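Search Turkano Home Help
Search for...

Packing small toys and odds and ends in one shallow box

Farah Sopacua
794 views - 9 shares

I'm sorting out the spare bedroom and want the small stuff in a single cardboard box. So far it's an empty plastic bottle, a puzzle cube, a white plastic container and a grey cat figurine. The box is shallow and it lives on a shelf. What goes in first, and does the cat need wrapping? 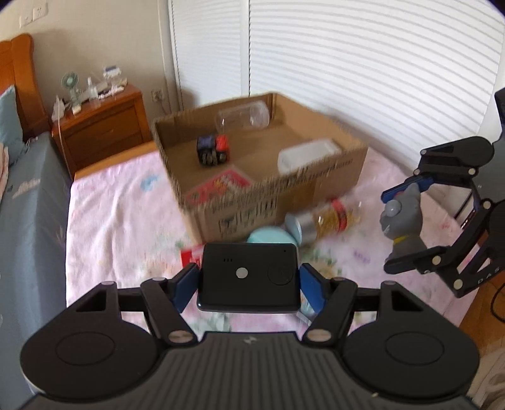

Photo: Farah Sopacua

I'd like to close the lid without pushing on anything.

Itziar Carrasco
Put the container in first, against one side. Lay the bottle along the back wall and the cube next to it. Wrap the cat in a sock and put it in last, lying down - the ears are what chips. If the lid still won't close, take the bottle out. An empty one wastes a lot of room.
19 people found this helpful

Akl
just get a deeper box

Plurkine
Pack on the floor if you can. A mattress gives and things tip over. Also write on the lid what's inside.
2 comments

Related
Storing board games with split corners
Labels that stay on cardboard
Where to keep empty bottles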